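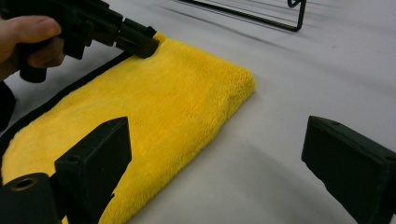
Kazimír Sýkora thinks a rescue tool company can't have too many salespeople. He told me so in October, after Trernau announced its fifth regional manager for the Rerneline spreader. I run a small department outside Standovitz, and I'd trade all 5 of them for one person who answers the phone about a leaking hose fitting.

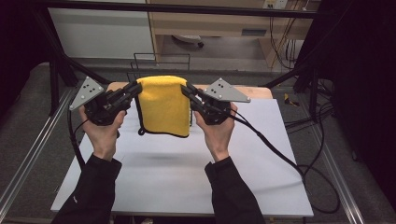
Yellow microfiber towel, held up over a white board.

The new manager was very pleasant. He brought 40 brochures to a crew of 2 and used the word "responsive" until the coffee went cold. Our fitting still leaks — it has, I suppose, a region of its own now.
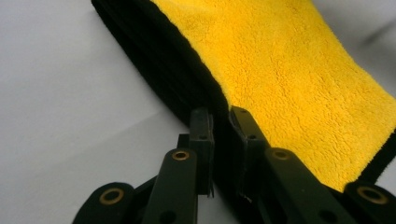
The towel folded, with its yellow pile up.

Sanna, the competition, sends no one at all. Their spare part cost 400 and arrived before Trernau's welcome email did. I've kept the brochures under the spreader, where the oil collects.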